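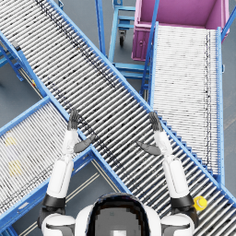 Robot with both arms up over the roller conveyors. Computer render.

Dellano Return 5 rebounder net, quick review
17/08/2019

Writing this before practice so excuse the mess. Bought the Dellano in spring for my two, both soccer mad, one a keeper. Had it up in the yard most of the summer. Five months of use, give or take a vacation.

Setup. First time, nearly an hour. Instructions are all drawings and drawing four is wrong, the short poles go at the back. After that nine minutes, down to less if somebody holds the net. Clips are stiff. Wear gloves if it's cold out.

The bounce is very good on firm passes. Ball comes back flat and quick, good for first touch, good for one-twos. Soft passes just die in the net and roll out the bottom. Hit it high and you get a loopy one back, which my keeper loves and my striker hates. You can change the angle, three positions, but really only the middle one is worth using. Steep setting wobbles.

Kid logged her passes on a chart on the fridge. 2,257 by the end of July. 534 of those left foot, and she never used to touch it with her left at all. So credit where due.

Stuff I don't like:

Pegs. Awful. Bent two on the first day in dry ground. Swapped them for the ones off our old Derari goal, much thicker, no trouble after.

Bag is too small by a couple inches. You will fight teh zipper every single time.

Bungee cords down the left side have gone slack. Still works but the ball comes off crooked on that side now. Replacements exist, not cheap for what they are.

Compared to the Derari: the Derari is a goal first and the rebound sheet is an add-on, so if you want to shoot, get that. For passing the Dellano is better by a mile. A family on our team has the Mamus one, smaller, folds flat, fine for under-8s. A decent strike knocks it over backwards though.

Noise, forgot that. Metal frame rings when you hit the post. Pipe foam from the hardware store fixed most of it.

Rust: a little at the feet. We left it out in rain, our fault.

Would I buy again, yes, on sale. Not full price with those pegs. Four out of five. Might update in October when the ground gets soft, will see if it stays put.

COMMENTS

keepermom: Same problem with the bag!! We gave up and use an old ski bag.

leftback_dad: Does it take a size 4 ball ok? Ours is still on 4s.

Author reply: Yep, used both. No diffrence that I noticed.

guest: Had the Vávra before this. Heavier, no pegs needed, but good luck moving it on your own. Ours lives by the fence now.

keepermom: Which foam did you get, the thick stuff?

Author reply: Thick, gray, taped every foot or so.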